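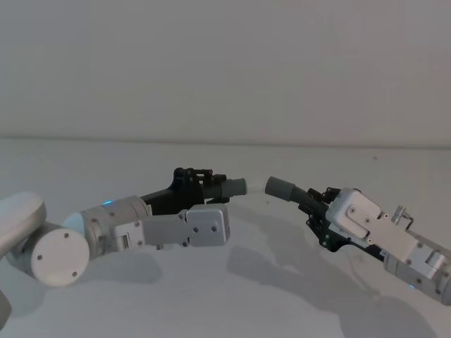 Hellgraue, matte Tischplatte vor glatter Wand, mit durchgehender Fuge an der Hinterkante

Matte Arbeitsplatten reinigen und pflegen

Helle, matte Oberflächen zeigen Fingerspuren weniger deutlich als glänzende, nehmen Schmierfilme aber ebenso an. Wer zu viel Reiniger verwendet, behält nach dem Trocknen Schlieren zurück. Die folgenden Angaben gelten für beschichtete Platten in Werkstatt, Küche und Hauswirtschaftsraum. Geöltes Holz und Naturstein werden anders behandelt.

Grundreinigung

Losen Staub trocken abnehmen, am besten mit einem Mikrofasertuch ohne Strukturfaser. Körnige Rückstände nie verreiben. Einzelne dunkle Punkte zuerst mit dem Fingernagel prüfen: Lässt sich der Punkt verschieben, genügt der Handfeger. Sitzt er fest, ein feuchtes Tuch zwei Minuten auflegen und erst danach wischen.

Für die Feuchtreinigung reichen 200 ml lauwarmes Wasser und ein Tropfen Spülmittel. Tuch gut auswringen, in parallelen Bahnen von hinten nach vorn arbeiten, mit klarem Wasser nachwischen, trockenreiben. Kreisende Bewegungen führen auf matten Flächen zu sichtbaren Glanzstellen.

Fuge an der Wand

Am hinteren Rand sammelt sich Feinstaub. Flachen Pinsel trocken durchziehen, danach absaugen – Fugendüse, niedrigste Stufe. Silikonfugen nur feucht abwischen. Scheuermilch raut sie auf, dann haftet Schmutz schneller.

Flecken

Fett: Spülmittel unverdünnt, kurz einwirken lassen, abnehmen.
Bleistift: weicher weißer Radiergummi, wenig Druck.
Kleberreste: Kunststoffspachtel, Rest mit Isopropanol auf dem Tuch.
Kalk: Zitronensäure, stark verdünnt, gründlich nachspülen.

Lösemittel vorher an der Unterseite testen. Schmutzradierer sind ungeeignet, sie polieren die Oberfläche.

Mittel

Flelline 3422 (Neutralreiniger, Konzentrat) hat sich für die wöchentliche Reinigung bewährt. Pastex 1556 löst Fett besser, hinterlässt aber einen Film und muss zweimal nachgewischt werden. Beide nicht mischen.

Licht

Schlieren sind unter Deckenlicht kaum zu erkennen. Zur Kontrolle eine Taschenlampe flach über die Platte halten.

Eilidh Baxter, 26. April 2013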